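A Thursday at the Gridinel Open Day

I went for the bread. I should say so at the start, in case anyone from Gridinel reads this and thinks I took a bus across two counties out of a love of food packaging. The flyer said "open house, tours all day, fresh bread," and I can read a flyer as well as the next person. It said nothing about the bread being at the end.

The place is out past Flususby, where the bus turns around and the driver gives you a look as you get off. You walk along a fence, then along another fence, and then there is a banner. By the time I had signed in and been handed a hairnet, the ten o'clock tour had left and I was told to look around the ground floor until the next one.
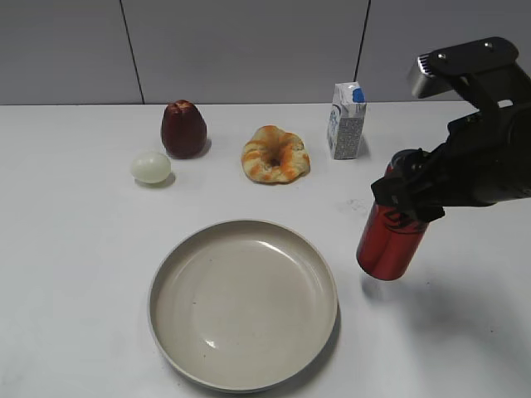
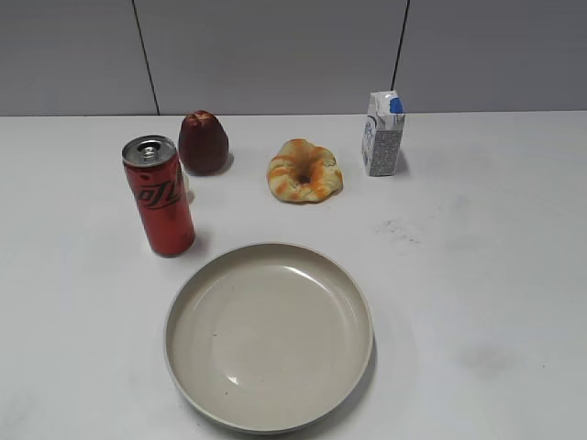
Ground floor, before the tour.

The next one was led by Misaki Yokoyama, who has worked at Gridinel since it was half its present size and who walks backward better than I walk forward. There were maybe fifteen of us. We had a retired couple, a father with two bored teenagers, several people in good shoes who turned out to be from a dairy, and a man named Akihiko Okabe who had been on the tour twice before and let this be known by answering her questions before she had finished asking them.

First stop was the seal room. Gridinel's main business is lids: foil lids, film lids, the kind that peel off in one clean pull and the kind that tear into a small triangle and leave you going after the rest with a butter knife. I asked which of those they made. Ms. Yokoyama said that they made the first kind and that the second kind was "usually a storage problem." I have been storing yogurt wrong all my life.

The sealing line is called the Cadusov, which I took for the name of an engineer until I saw it on a plate bolted to the side. It is long and loud and painted the green of old hospital corridors. Cups go in at one end with nothing on them and come out at the other end with lids, and in between there is a hot plate that comes down with a thump you feel in your teeth. On the day we were there it was running at 200 cups a minute, and we were told this was slow, on account of visitors. I don't know what they thought we would do to it at full speed.

One of the teenagers asked what happened to the bad ones. It was the best question of the morning. The bad ones go into a bin, and the bin goes to a room upstairs, and in the room upstairs is Mio Fujimoto, whose job is to open them. She peels lids. She had a stack of cups on her left and a stack of lids on her right and a sheet where she wrote down how each one had let go. There are words for this. A lid can "string," it can "flag," and it can "ghost," meaning it comes off so easily that it was never really on. She let each of us peel one. Mine strung. Mr. Okabe's came away perfectly, and he held it up so that we could all see.

From there we went to storage, about which I have less to say than they did. There are shelves. They hold 300 pallets when full, and the temperature is written on a board by the door every two hours by whoever is passing, with initials. I read the board for longer than was polite. Somebody with the initials E.H. has beautiful handwriting.

E.H. was Emiko Hosoda, and we met her after the stairs. She runs what the floor plan calls the Shelf Life Library – a closet, to be fair to closets, with better lighting. They keep a sealed cup from every batch until its date has gone by, and then a while longer out of curiosity. The oldest was a plum pudding that had swelled until the lid looked like a contact lens. The dairy people gathered around it in silence. Ms. Hosoda said it had been stable since June and she saw no need to bother it.

The talk came after that, in a room with stacking chairs. Shota Nomura, from the design side, spoke about a new tab they are calling the Mocanu. It sticks out a little farther than the old tab and has a ridge on the underside, so that people with stiff fingers can get hold of it. He had slides. He had an old tab and a new tab on a string so that we could pass them around, and the retired couple took the whole thing more seriously than anyone, trying both of them with each hand and conferring. The woman told him the ridge was on the wrong side. He wrote that down! He asked her to show him, and she did, and the talk more or less stopped while the two of them bent over a pot of custard. I thought better of the company for that than for anything on the slides.

Mr. Okabe said that the ridge had been on the other side last year.

Then there was bread. It was on a long table by the exit, sliced, with butter in small foil-lidded tubs, and I would like to report that every lid came off in one clean pull. Three of mine did. I ate four slices, and the fourth tub flagged. I took it back up the stairs to Ms. Fujimoto, who looked at it, said "Huh," and added it to her sheet.

If you go next year: the bus runs once an hour, and not at all between one and three, a fact I learned at ten past one. Bring a sweater for storage. The parking lot is larger than it needs to be. Tours are free and you keep the hairnet. Get there before ten if you want the early group, which I am told is quieter and gets to see the Cadusov started up, and try to stand near the front in the seal room, where the floor has a yellow line that you can't cross but can lean over quite a long way.

The bread was a plain white loaf, a bit warm in the middle, from the bakery in Flususby. The bakery is a two-minute walk from where I first got on the second bus.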